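Search this site Go
Visits > Shop Visits > Junbridge Open Day

Two robots, one budget and a very long walk from the parking lot

I've been promising a write-up of the Junbridge open day since, well, the drive home, so let's get it done before I lose my notes again. Short version for those of you in a hurry: I went in wanting to buy an arm this year, and I came out wanting to buy a table first. I'll explain!

Some background. We pack gift boxes (fruit, candy, little jars), and it's all hands. Every spring I tell myself we'll automate one station, and every spring I look at the price of an arm and go back to my coffee. This year we've finally put money aside, with a decision due in August, so I signed up for the tour on 4/22/25 with a page of questions and comfortable shoes.

The first hour was slides. Fine slides, but slides. Then they let us into the demo area, and I pretty much stopped taking notes on the brochure stuff and started writing down what I'd have to pay for that isn't on anybody's price sheet. 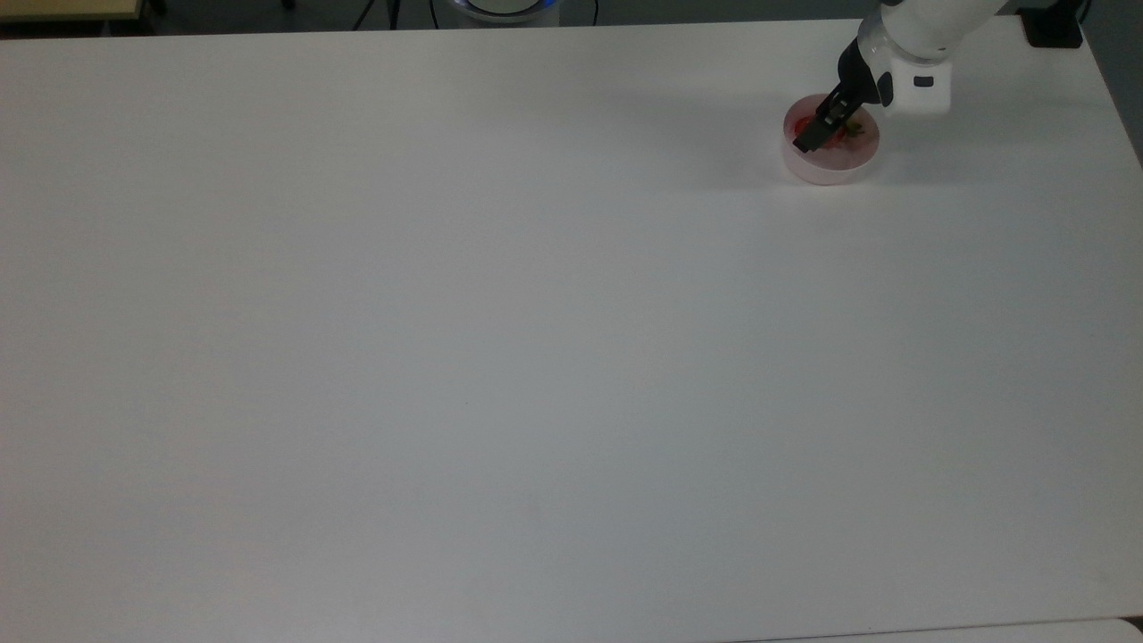
My first question was about grippers, since that's where I'd been planning to save. The quote I had from Brukero listed the arm on one line and "end tooling" on another, with no number next to it. I asked the Junbridge folks if that was normal and got a lot of nodding. You pick the tooling after you've sorted out what you're picking up, they said, so the quote stays open until then. Okay, but I have to put something in my spreadsheet! I ended up with a placeholder of $1,768 for fingers, mounts and spares, and I'm told that's on the hopeful side for our mix of shapes.

Then there's floor space, which I had completely wrong. I'd measured our packing bench and figured the robot would sit where a person sits now. Nope. You want room for the arm, room for the stuff coming in, room for the stuff going out, and a way for a human to get in there and wipe things down. Our station is 52 inches wide, and I came home and taped out the new footprint on the floor. We'd lose 6 feet of shelving (my shelving, the good shelving by the door). 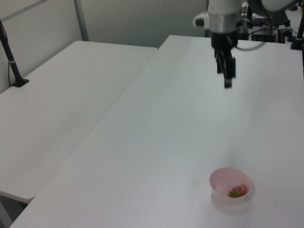
Mounting is the other thing I'd left out of the budget. Aebischer had quoted me a pedestal, Brukero hadn't quoted me anything, and I'd assumed you just bolt the arm to whatever you've got. So I spent a good while at the demo looking at the boring parts. There's a pole clamped to each of the white tables, with black cables trailing across the back among the equipment, and that's with one little pink bowl to deal with. Picture our bench, with tape guns and tissue paper everywhere! I've added a line for clamps, brackets and cable covers, and another for a decent flat table.

Lunch was sandwiches, good ones. I sat with a couple of people from a bakery who are leasing through Juvance, and they're happy with it so far. Leasing means a smaller hit up front, but you pay for the service visits whether you need them or not. I've asked for 2 quotes, one to lease and one to buy, both with training included. If they come back before summer I'll post the numbers here.

Parking is behind the building, by the way, and the sign is tiny.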